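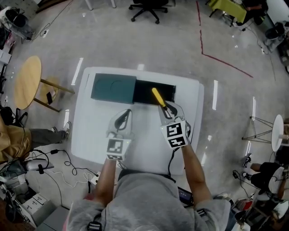 Can two neighbouring states sign a border treaty while a third still disputes part of the line? I'm reading up on Mirutska and Vunddale before their talks in May – do forgive me if it's a basic one!
Siiri Liepiņa, 30 March 2025

Yes, they can, but it only binds the two who sign. Usually they stop the line short of the disputed stretch and leave the last bit for later talks (which can take 28 years, believe me).
Rigoberto Villanueva

Depends who has the bigger army.
Posus

Related
Who pays for peace talks?
What does an envoy do?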